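Utesley Hardware Forum > Workstations and Servers > Dell tower, processor swap, which slots to fill

rcloutier
Posted 2025-05-20
I have a Dell tower on the bench that is going to be the render machine at Ketilsson. It came with a Xeon E5-1630 V3 and it needs the processor pulled, cleaned and put back before I order memory. Background: under load it throttled after 10 minutes, and the paste had not been touched since before I got it in February. Cooler is off. Before I go further I would like opinions on two things: how to clean the lid, and whether the slots next to the battery are the right bank to start with.

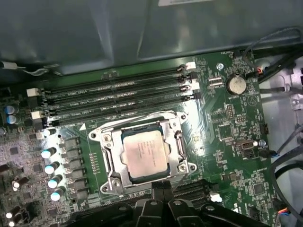
Socket closed, slots marked DIMM and CPU1, coin cell to the right.

The service manual PDF I have is for the wrong revision, so please don't just tell me to read it.

grureden_flo
Populate by the numbers on the board. Physical order and channel order are different things on boards like this. For the lid: isopropyl, lint-free wipe, one direction. Do it with the processor still clamped in the socket. The frame holds it flat and the pins are covered.

mbarredo
I disagree with cleaning in the socket. Any excess solvent runs to the edge of the substrate and takes dissolved paste with it. If the paste is conductive you now have a problem you can't see. Take it out, clean it on a mat, put it back.

grureden_flo
Then use less solvent. A damp wipe does not run. Every removal is another chance to drop a corner into the pins, and bent pins cost more than paste.
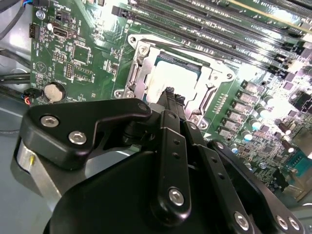
Also, residue that looks white and smeared after the first pass is normal. Fresh wipe, second pass, stop when the wipe stays clean. Keep off the small parts outside the frame. Paste between the capacitors is harder to remove than paste on a flat lid.

rcloutier
Two passes got most of it. I still want it out, to check the contacts on the underside.

r_ocampo
Order for opening: release the lever, raise the frame fully, then lift. Hold the processor by two opposite edges, straight up, no tilt. Some boards have two levers and the order matters, so look for markings next to them. Have a tray ready before you lift.

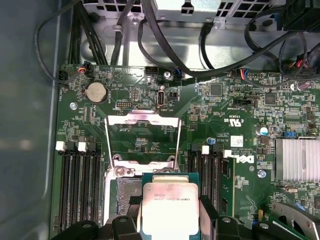 Note the corner marking before it leaves the socket. The notches will stop you seating it a quarter turn off, but only if you lower it without force. With the frame up, keep tools and sleeves away from the pin field, and don't blow on it. Moisture is worse than dust.

mbarredo
Agree with all of that. I would add: fit the plastic cap if the processor will be out for more than a minute. Nemness sells spares in bags of 4.

grureden_flo
The caps are how I bent pins the one time I bent pins. A sheet of clean card across the raised frame does the same job without touching anything.

mbarredo
One bad cap is not an argument against caps. We did almost 300 boards at my last job and the cap was mandatory.

r_ocampo
Either is fine. Back to the question. Lay the case flat and leave it flat until the cooler is screwed down. Keep the drive area cables clear of the board, and go over this before power:

1. Processor seated level, frame down, lever latched.
2. Memory latches closed at both ends of every module you fit, and open latches on unused slots pushed shut.
3. Expansion card still fully in its slot. They can lift when the case is turned on its side.

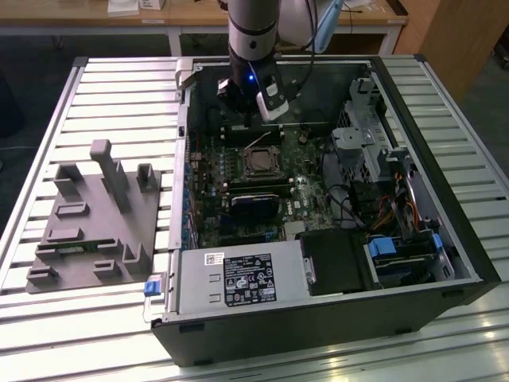
4. Paste, cooler screws in a cross pattern, fan lead connected, shroud last.

rcloutier
Thanks. Going with card, no cap. Will start with one module, check that it posts, then add the rest by slot number. Temperatures to follow once it has run overnight.

mbarredo
Post the slot numbers too. Mine is the same family and the label inside the cover is unreadable.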